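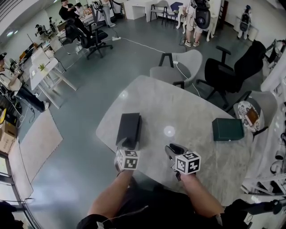
The marble-patterned table at Enstead, with one black box and one green one.

Keeping a big shared table usable
Workshop and studio tips, collected by Hiwot Tufa

A large table in a shared room has the same life cycle everywhere. In the first week people admire it. By the third they are storing things on it, and by summer it's a shelf with chairs. I have sat at ours through the whole cycle more than once, and these are the habits that slowed it down.

Boxes on the table need a lid or a departure time
A box with a lid can stay until evening. An open box starts collecting pens, then receipts, then somebody's adapter, and at that point it's furniture. If you can't find a lid, write a time on a strip of masking tape and stick it on the front. 5 p.m. works well. "Later" has never once worked.

Stand tall boxes up while you're using them, lay them down if you're leaving the room. And keep them a hand's width in from the edge, especially on the side people squeeze past with coffee.

Chairs are for sitting, in theory
Clear the table in a hurry and everything on it moves eighteen inches down and to the side. The plate on the chair seat is the classic. It feels like tidying, and it lasts until a visitor pulls out the chair without looking. Before you call the table done, walk once around it and check the seats. Anything you find goes back to the kitchen or the shelf it came from, and the table doesn't count as a shelf.

Cables draped over a seat belong in the same category. If a cord has to get past a chair, move the chair.

Cords across a hard floor
Polished concrete looks wonderful and has nothing to hide a cord under. What we do:

Put the power strip where the feet aren't, which usually means behind the table and off the line between the desks and the door.
Run the cord along the wall as far as it will go, then cross the open floor once, at a right angle.
Tape the crossing flat with cloth tape. Packing tape leaves a stripe of glue that you'll be admiring for years.
White cord on a pale floor is hard to spot. Use colored tape and give people a fighting chance.

We bought a Nimex cord cover for the worst stretch. It does the job. It's also exactly tall enough to stop a chair wheel dead, so roll around it.

Wiping down a glossy top
Overhead lights show every smear, and you can use that. Crouch until the reflection of a lamp sits on the part you're wiping, then move along with it. I keep a 500 ml spray bottle of water with a few drops of dish soap, two microfiber cloths, and a third cloth I pretend is clean. Wipe damp, then dry, in straight lines. Circles just relocate the fingerprints. Skip vinegar if the top might be real stone; on a printed pattern, try a corner first.

Look at the room from somewhere else
You stop seeing your own mess after an hour in front of it. Go stand at the far end, or go upstairs if you have an upstairs, and look back. With a mezzanine and white walls there's no mercy at all: one orange thing on a table can be seen from the railing. I do this around closing time and always come back down with a list.

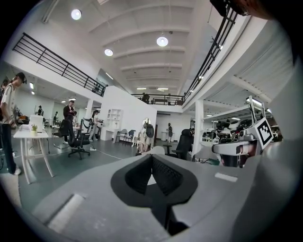
Plants on work tables
One small pot per table, on a saucer, away from anything with a plug. Water it at the sink and let it drain before it goes back. If two people both believe the plant is theirs, it will drown by July, so put a name on the pot.

The lost cable box
Every room needs one. Ours is labeled 2385, after a locker that no longer exists, and I've given up asking for a better label. Coil each cord, fasten it with a twist tie, and empty the box twice a year. You will find the charger you replaced last month.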